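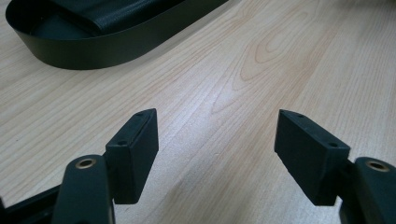

Gripper open over the table, with the black oval tray at the back.

Review: the Imska hand-held gripper and its good practice guide

The Imska is a two-finger gripper you hold in your hand, with a camera looking down between the fingers. We use ours at Valtolley to record tabletop tasks, mostly tidying and sorting, and the recordings go towards training an arm. I have used it for nearly 12 weeks. This review covers the tool, but more of it is about the printed guide that comes in the box, as several people have asked me whether the guide is worth following.

The tool

The fingers are dark matte plastic with flat faces that angle in toward each other. Screw holes on top of each pad let you take the pads off, and the arms behind them have brass-coloured rings set into the plastic. I have had the pads off twice. It took five minutes each time with the driver supplied, and both went back straight. The finish does not throw much glare into the camera, which I can't say for the Havano we had before it. The Havano had a nicer trigger, though, and I still miss it. On the Imska the trigger is stiff for the first half of its travel, and people with smaller hands complained about it by mid-morning.

Weight is fine for short runs. Past an hour my wrist knew about it.

The guide

It runs to 60 pages and is set out as numbered rules. A good third of it deals with charging, storage and cleaning, and you can read that once and put it away. The part that matters is the chapter on setting up and recording. These are the rules we kept.

Start every run with the fingers fully open and clear of anything you mean to touch. This is easy to forget when you are working quickly. We check for it when we review the files and reject any run that begins with a closed grip.

Leave bare table between the fingers and the first object. The guide gives no distance, only "a clear gap", and I would have liked a figure. We settled on a hand's width.

Use one surface for a whole set. Ours is pale wood with a strong grain. The guide prefers a plain surface but allows wood if the finish is not too shiny. Ours has a slight sheen under the room lights and it has passed every check so far.

Do not tidy the contents of a tray between runs unless the task sheet says to. I disagreed with this one at first. Objects at odd angles, half behind a rim, are what the arm will have to deal with later, so I have come round to it.

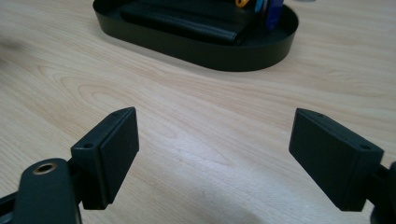

Tray with a rolled black item inside and small coloured ones to the right.

Keep a written task sheet next to the operator. The guide includes a blank one, but it is poor. There are two boxes for the operator's initials and none for the surface or the lighting. We made our own and added both.

Where the guide falls short

The rules on dark objects are thin. Black items in a black tray are a common setup, and the pads are dark as well. All the guide says is to "ensure good contrast", which is no help when the task sheet calls for a black strap. The Aryee handbook handles this better. It asks for a short test clip before each new set, viewed on a proper screen, and tells you what to look for. We have borrowed that rule and I would suggest anyone with the Imska does the same.

There is also very little on rest breaks. One line says operators should "pause as needed". We set our own limit of 12 runs before swapping over.

The index is wrong in places. Pad removal is listed under the wrong page, and calibration isn't listed at all. You will find it in the chapter on storage.

Should you buy it?

If you already have a Havano and your files are passing checks, I would stay with it. If you are starting from nothing, the Imska is a sound choice, and the recording chapter will save you making up your own rules from scratch. Order a spare set of pads at the same time, as ours took until January to arrive.

Tool: 4 out of 5
Guide: 3 out of 5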